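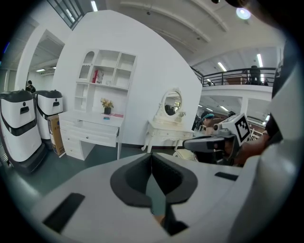
옆 사람이 든 그리퍼. 머리 부분에 흑백 마커가 붙어 있고, 뒤로 책상과 화장대가 보인다.

2026년 8월 1일, Gorklow 공개 시연 방문 기록

오전에 도착해서 접수하고 바로 홀로 들어갔다. 안내는 Flynn Pomare가 맡았다. 6월에 메일로 질문 목록을 보내 둔 것이 있어서 그 순서대로 물어보려 했는데, 시연이 먼저 시작되어 절반은 작업하는 옆에서 묻고 절반은 끝나고 물었다. 아래 메모도 그래서 순서가 섞여 있다.

홀은 천장이 높고 위쪽에 난간을 두른 복층이 있다. 가구는 흰 벽 쪽에 모여 있다. 책상과 그 위의 칸막이 선반, 옆에 거울 달린 화장대. 우리 실험실 작업대처럼 상판 하나만 두고 물건을 올려놓는 방식이 아니고, 방 한쪽을 꾸며 놓고 사람이 그리퍼를 들고 그 안에서 움직이면서 녹화한다. 바닥은 짙은 색이고 벽과 가구가 거의 다 흰색이다. 노출을 어떻게 잡느냐고 물었더니 고정값을 쓴다고 했다. 자동으로 두면 화장대 쪽으로 돌 때마다 밝기가 튀어서 초기 데이터 한 묶음을 버렸다고 한다. 우리도 지금 자동이다. 돌아가서 바꿀 것.

장비 쪽 메모.
손에 드는 그리퍼는 Trerex라고 부른다. 권총 손잡이형이고, 흰 상자 모양 부분에 마커가 붙어 있다. 손잡이를 직접 잡아 봤다. 우리 것보다 가볍게 느껴졌고 무게중심이 손 가까이에 있다. 다만 방아쇠 행정이 길어서 손이 작은 사람은 끝까지 당기기 어려울 것 같다. 이 점을 말했더니 Flynn도 같은 지적을 여러 번 받았고, 다음 판에서 줄일 예정이라고 했다. 도면은 나중에 보내 주기로 했다.
손가락 부분은 나사를 풀지 않고 빼낼 수 있다. 교체하는 것을 보여 주었는데 금방 끝났다. 교체 후 영점은 다시 잡아야 한다. 영점을 잊고 녹화를 시작하면 개폐 폭이 한쪽으로 밀린 채 저장되는데, 프로그램이 이걸 잡아내지는 못한다고 한다. 우리 쪽 점검표에는 영점 항목이 아예 없다.

녹화와 정리는 Harawira라는 자체 프로그램으로 한다. 화면은 작업 이름, 작업자 번호, 시작과 종료 버튼 정도로 단순하다. 종료를 누르면 그 자리에서 영상이 재생되고, 작업자가 통과나 폐기를 고른다. 폐기 사유를 적는 칸이 있는데 대부분 비워 둔다고 한다. 이 부분은 우리와 똑같다.

분량 이야기. 작업 하나에 50회를 먼저 모아서 작은 모델을 돌려 보고, 결과가 말이 되면 200회까지 늘린다. 그 이상은 방을 바꾸거나 가구 배치를 바꿔서 모은다. 같은 방에서 1000회를 모아 본 적도 있는데 그때는 뒤쪽 절반이 거의 도움이 되지 않았다고 한다. 수치 자료는 공개하지 않는다고 해서 더 묻지 않았다. 우리는 지금 한 방에서 계속 늘리는 계획이니 다음 회의에서 이 이야기를 꺼낼 것.

서랍 작업을 제일 오래 봤다. 책상 서랍을 열고, 안을 확인하고, 닫는 순서다. 손잡이에 손가락을 거는 각도를 작업자마다 다르게 하도록 일부러 지시를 느슨하게 준다고 했다. 지시문에는 "서랍을 연다"라고만 쓰여 있다. 우리 지시문은 손목 방향까지 적혀 있는데, 그렇게 하면 깔끔한 데이터는 나오지만 자세가 조금만 달라져도 정책이 멈춘다는 것이 Flynn의 의견이었다. 나는 반쯤만 동의한다. 처음 배우는 사람에게는 방향을 알려 주는 편이 폐기가 적다. 비교는 해 볼 만하다.

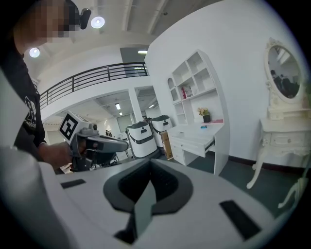

머리에 소형 카메라를 쓰고 그리퍼를 든 작업자. 오른쪽 책상은 서랍이 열려 있다.

머리 카메라에 대해. 손목 쪽 시점만으로는 사람이 어디를 보고 다음 물건을 고르는지 알 수 없어서 추가했다고 한다. 시간 맞추는 방법을 물어봤다. 녹화 시작 때 그리퍼를 머리 카메라 앞에서 여닫아 기준점을 만들고, 나중에 Harawira에서 맞춘다. 하드웨어 동기 신호는 없다. 긴 녹화에서는 끝으로 갈수록 조금씩 어긋나서 종료 직전에 한 번 더 여닫는다. 단순하지만 우리도 바로 할 수 있는 방법이다. 케이블 없이 되는 것이 마음에 든다.
써 본 느낌은 나쁘지 않았다. 안경과 같이 쓰면 띠가 안경다리를 누른다. 오래 쓰면 고개를 숙이는 버릇이 생긴다고 해서 교대 시간을 짧게 둔다.

마커 인식. 홀 안쪽으로 걸어 들어갈 때는 잘 잡히다가 난간 아래 형광등 쪽을 등지면 가끔 놓친다. 시연 중에도 한 번 놓쳐서 처음부터 다시 했다. 우리 마커는 코팅 때문에 반사가 심한데, 무광으로 바꾸라는 조언을 들었다. 인쇄소에 문의할 것. 마커가 붙은 면이 조금이라도 휘면 자세 추정이 흔들리니 종이만 붙이지 말고 판에 붙이라고도 했다.

어안 렌즈는 우리와 비슷한 화각이다. 가장자리에서 난간이나 벽선이 크게 휘는 것도 같다. 보정해서 학습에 넣는지 물었더니 보정하지 않고 원본을 그대로 쓴다고 한다. 보정본과 원본을 비교한 적이 있는데 차이가 작았고, 보정하면 가장자리 정보를 잃는 것이 더 아까웠다는 설명. 우리는 보정 후 잘라 쓰고 있다. 저장 공간도 두 배로 드니 다시 생각해 볼 문제다.

로봇에 옮겨서 돌리는 것은 오후에 Alar라는 팔로 보여 주었다. 별도의 방에서 했고 촬영은 하지 않았다. 서랍 열기는 첫 시도에 되었고, 닫기는 2회 시도해서 두 번째에 되었다. 첫 번째에는 서랍 앞판의 모서리를 밀어 서랍이 비스듬히 걸렸다. 속도는 사람보다 많이 느리다. 멈춤 버튼은 진행자가 계속 손에 들고 있었고, 관람자는 바닥 테이프 뒤에 서게 했다. 테이프 위치가 팔이 닿는 범위에서 꽤 여유가 있었다. 우리 공개일 때는 테이프를 너무 가까이 붙여서 사람들을 계속 뒤로 물려야 했던 것이 생각난다.

질의응답에서 나온 것 중 적어 둘 만한 것.
장갑을 끼고 작업한 데이터와 맨손 데이터를 섞어도 되는지. 손목 시점에서는 손이 거의 안 나오므로 상관없다는 답. 다만 머리 카메라를 같이 쓰면 이야기가 달라진다고 했다.
다른 사람이 배경에 지나다녀도 되는지. 된다. 오히려 그냥 둔다. 단, 다른 그리퍼가 작업 물건을 건드리면 그 회차는 폐기한다.
가구 위치를 테이프로 표시하는지. 하지 않는다. 하루에 한 번 이상 조금씩 옮긴다.
꽃이나 작은 소품은 왜 두는지. 빈 책상으로만 모았더니 물건이 올라가 있는 책상에서 잘 안 되었다고 한다.

돌아와서 할 일.
노출 고정값 시험. 창 쪽과 벽 쪽 둘 다.
점검표에 손가락 교체 후 영점 항목 추가.
무광 마커 견적, 붙일 판 재료 찾기.
시작과 종료 때 여닫기 동작을 녹화 절차에 넣기.
서랍 작업 지시문을 짧은 판과 긴 판으로 나눠 50회씩 모으고 폐기 비율 비교.
Flynn에게 감사 메일 보내면서 손잡이 도면 다시 요청.

못 물어본 것: 배터리 교체 주기, Harawira의 저장 형식, 폐기한 회차를 지우는지 보관하는지. 메일에 같이 넣는다. 방문증은 반납했고 주차권은 내 서랍에 있다. 정산할 때 가져가면 된다.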